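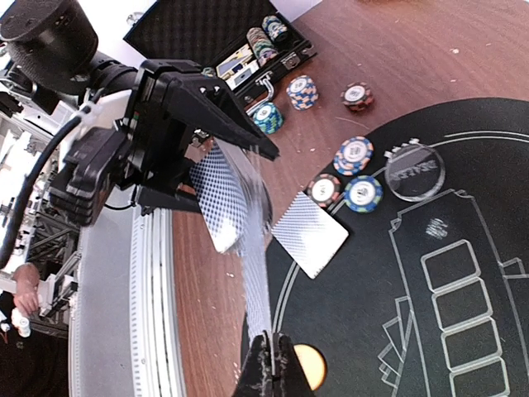

Estação Plullex com dois braços: cartas na garra, baralho e fichas sobre a mesa.

Plullex — estação de preparação de jogos de mesa

A Plullex é uma estação com dois braços robóticos para quem prepara, confere e repõe material de jogo: salas de eventos, empresas de aluguel de mesas e oficinas de montagem de kits. Trabalha com cartas de tamanho padrão, fichas empilhadas e maletas abertas, na mesma bancada usada pela equipe.

O que muda no turno

Na Bollance, que aluga material para festas e torneios, a conferência das maletas era feita à mão no fim da noite. Chinyere Afolabi coordena esse setor e instalou a primeira estação em outubro. Hoje a equipe deixa os baralhos e as maletas na bancada às 16h e passa a cuidar dos casos que exigem decisão: carta marcada, ficha lascada, jogo incompleto. São cerca de 700 maletas por mês.

O cargo de conferente continua existindo, com outra rotina. Vikas Upadhyay, que contava fichas em pé durante boa parte do turno, agora acompanha duas estações e retira as peças recusadas. O treinamento inicial leva quatro dias. Quem nunca operou um braço começa em velocidade reduzida, com um colega ao lado.

Cartas continuam sendo a parte difícil. Elas dobram, escorregam e grudam umas nas outras; quando a garra pega um maço torto, o operador pausa o ciclo pelo pedal, ajeita o baralho e retoma do mesmo ponto.

Dados do equipamento

Braços: dois, com garra de dois dedos
Câmera: no punho
Capacidade da bandeja de saída: 100 baralhos
Registro interno: últimos 2.000 ciclos
Parada: botão na bancada e pedal
Pontas dos dedos: substituíveis, vendidas em pares

Incluído no fornecimento

Instalação, treinamento para até seis pessoas e uma visita de ajuste depois do primeiro mês. A bancada não está incluída — pode ser usada a que a empresa já tem, desde que esteja nivelada e firme.

Peças de reposição e suporte em português pela Gelereo. Para orçamentos, fale com Suleiman Okonkwo no setor comercial e informe o volume mensal e os tipos de maleta.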